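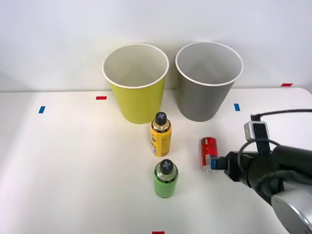

白色桌面上的黄绿色与灰色容器,前面是两只小瓶

给产品页写标题标签和描述标签

小网店的产品页多半直接用系统生成的标题,几十个页面看上去一个样。下面按我们给 Malton 店铺整理页面时的顺序写,后台不同,菜单名称会有出入。

第一步,导出全部网址。Malton 当时导出1,496条,去掉筛选页和重复页,要改的是148条。先按近三个月的展示次数从高到低排好。

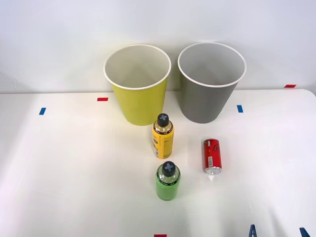 第二步,每页只定一个主词。主词取自搜索报告里已有的查询,不要自己编。两个页面抢同一个词时,留展示多的那个,另一个换成更具体的说法,比如加上容量或用途。

第三步,写标题。主词放前面,品牌名放最后,中间用竖线隔开。中文标题控制在22个字左右,太长的在手机上会被截断。

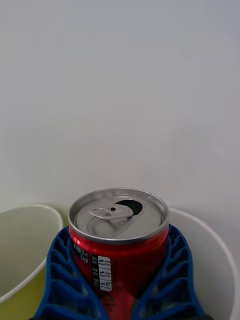
第四步,写描述。写清规格、适用场合和发货范围,一两句就够。价格常变,不要写进去。Kalliopi Athanasiadis 习惯先在表格里写完一整列,再批量导入,这样容易看出重复的句子。

第五步,导入前备份原表,先传十条试一下。确认前台源代码里已经更新,再传其余的。
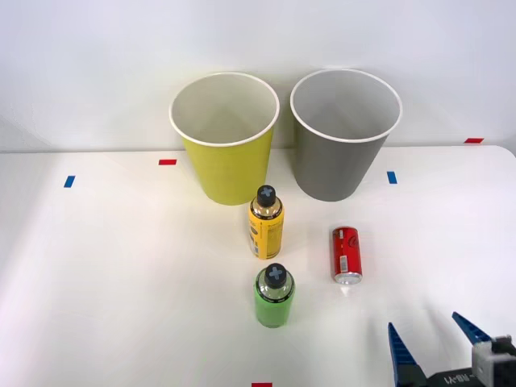
桌面靠后并排放着两只纸杯,左边一只为黄色

第六步,等四周再比较点击率。展示不到1,000次的页面先不动,数据太少,看不出差别。点击率下降的,把旧标题换回去,并在表格里记下日期。

图片的替代文字另外处理,不要把标题原样贴过去。

更新于 2024-04-24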